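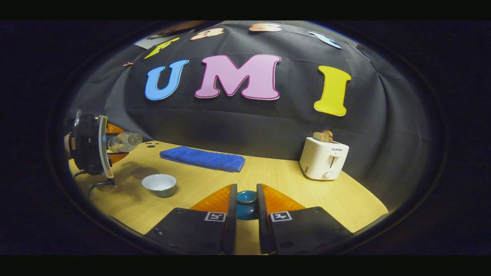 A teal-blue ceramic cup with a glossy rim.

The Second Life of the Small Cup

Walk into the pottery market at Bovholm at seven in the morning and the first thing you notice is how little everything is. Big mugs ruled the stalls for years, the kind you could float a duck in, and now the potters can't make small cups fast enough. I came home with six and I regret leaving the others behind!

Part of the fun is the glaze. A little cup gives a potter a place to try something risky, and if the kiln ruins it, well, that's one cup and a bit of clay. At Remevley, a shared studio in an old dairy, the members keep a notebook of glaze tests that has reached 387 entries, many of them blues. Some came out like pond water. Number 13 came out a deep, stormy green that people still ask for, and the studio has never managed to get it again.

Then there's the drinking. Coffee from a small cup is hot to the last sip, and you get up to refill it, so you end up talking to whoever is in the kitchen. The Bastos cafe, across the square from the market, switched over in June and serves everything in handmade cups, no two alike. Regulars have favorites. I watched a man wait ten minutes for his to be washed.

If you want to try making one, the Ondimus workshop runs a beginners' evening for 8 people at a time. You pinch the clay by hand, no wheel, and my first attempt leaned like a tired fence post - I love it anyway. Wear old clothes, cut your nails short, and take your rings off. The cups go in the kiln twice and are ready to collect a month later, wrapped in newspaper, with your initials scratched into the foot.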